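Moving to Tikness with less stuff

We have been in the Tikness apartment since March, and I said I would write something once the last box was gone. The last box went yesterday, so 16/09/2025 is the date I'm putting on it.

The old place in Dultside was 909 square feet. The new one is 502. I measured the closets before we signed and knew the clothes would be the hard part, so I started with those. 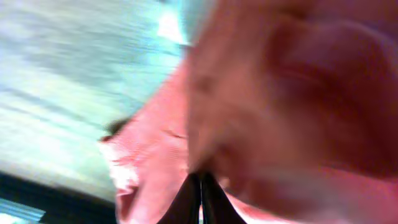

My rule was that anything I hadn't worn in a year went in the giveaway pile. I broke it for a winter coat and a suit. Everything else I stuck to, and I haven't missed any of it except a raincoat.

Books were easier than I expected. I sold 64 of them to the used shop on the corner and Leena Ruotsalainen took the cookbooks. I kept one shelf. The library here is a short walk and they will order things in if you ask. 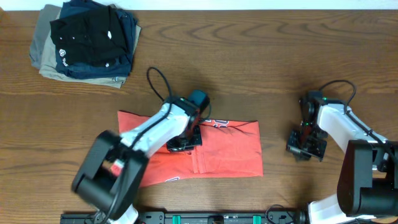
Furniture took longest. The couch would not go up the stairs, so it went to Pirjo Lahtinen's basement and we bought a smaller one. I paid the movers for 3 hours and they used all of them, mostly on the couch.

The kitchen I'm still not happy with. There is one drawer for everything and the oven runs hot. I take ten minutes off most recipes and check early.

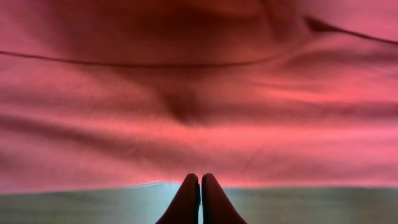 Rent is lower and the heat is included, and the bus to work stops right outside. It's louder at night than Dultside was – there is a bar across the street that closes at two. I sleep with the window shut now. Next I want to get a rack for the bikes, which are still in the hallway.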